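Storing dahlia tubers in a flat with no cellar
Posted in Balcony and Small Garden, October

Yasmine Morsy
Hello all. I grow dahlias in pots on my balcony in Tuvholm, it is my second year. Last winter I left the tubers in their pots in the stairwell and in spring all of them were soft and smelled bad. I have no cellar and no garage. The flat is warm, only the small storage closet by the front door stays a little cooler. Must I dig them up, and where do I put them? The variety I care for most is one my aunt gave me, so I do not want to lose it again. Sorry if this was asked before, I searched but found only answers for people with big gardens.

Garnet Doucette
Dig them up. Next!

OK, a little more. Wait until frost has blackened the leaves, cut the stems to a hand's width, lift, shake off the soil, let them dry some days. Closet is fine if it stays under 50 F or so. Mine go in paper bags. I lose a few every year and buy new ones.

Sorner
I am also in an apartment, and I write from my own experience only, so please compare with others. English is not my first language, I hope everything is clear.

Your stairwell was maybe not too cold. I think more likely the pots were too wet. The soil in a pot keeps water for a long time, and a sleeping tuber cannot use it.

What I do every October:

1. I stop watering when the leaves begin to turn yellow. After the first frost I cut the stems and tip out the pots.

2. I clean off the soil with my fingers and lay the tubers upside down on newspaper for 5 days, so water can run out of the hollow stems.

3. I put them in a plastic bin with dry wood shavings between them, so they do not touch each other. The lid I leave open a little - with a closed lid I had mold already in the first winter.
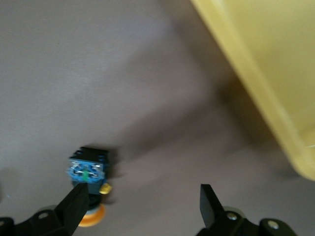

4. Once a month I look at all of them. A soft piece I cut away with a clean knife. If they are wrinkled like old apples, I spray a very small amount of water on the shavings.

5. In March I bring them to the window and plant again.

Write the name of your aunt's dahlia on the tuber itself with a marker, paper labels get lost in the shavings.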